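Langat Street Allotment Association
Minutes of the general meeting, 14 November 2021

Present: Hervé Brunet (chair and, by default, minutes), plus the usual plot holders and two who had come in to get out of the rain and stayed.

Apologies: Plot 9, who sent a long one.

1. Minutes of the October meeting
Approved after the word "shouted" was changed to "remarked" in item 5.

2. Water
The bill came to 161 dollars, up on last year, which the chair put down to the dry summer and Plot 12 put down to Plot 14. Plot 14 said her pumpkins drink what they drink. Agreed to shut off the main tap before the first hard frost and to drain the line properly this year, meaning from the low end. The key is on the hook in the shed. It should go back on the hook in the shed.

3. Compost
Westik can deliver a truckload of leaf mold in spring. The driver will not back down the lane again after what happened with the gatepost, so it will be dumped at the top and we will wheel it. Silence followed. A sign-up sheet was passed along and came back with four names, one of them in the chair's handwriting.

4. The shed roof
Two quotes received. Stoltia wants 600 dollars and would start right away. Plurkuretti was cheaper but only if we supply the felt, the nails and, as far as anyone could tell from the letter, the ladder. Long discussion, much of it about whether the leak is a leak or condensation. Plot 3 has stood under it and is in no doubt. Stoltia's quote accepted, seven for, two against, one asleep.

5. Seed swap
To be held in February. Packets must be labeled this time with the name of the plant and the year it was saved. "Beans, good" will no longer be accepted. Last winter's "mixed squash" produced something that still has not been identified, and Plot 6 would like to stop being asked about it.
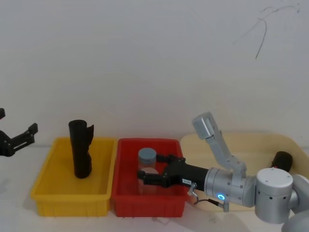
Anyone bringing garlic should split the heads at home, as the sweeping up took longer than the swap. Coffee will be provided. Cake will be provided if somebody provides it.

6. Fence on the north side
Deferred again — the rabbits have been informed.

7. Any other business
Plot 12 asked whether a rooster counts as poultry under rule 4. It does. Plot 12 asked whether rule 4 could be looked at. The chair said it could be looked at by anyone who cared to read the board by the gate.

Meeting closed when the heater ran out of gas. Next meeting in January, bring a coat.

H. Brunet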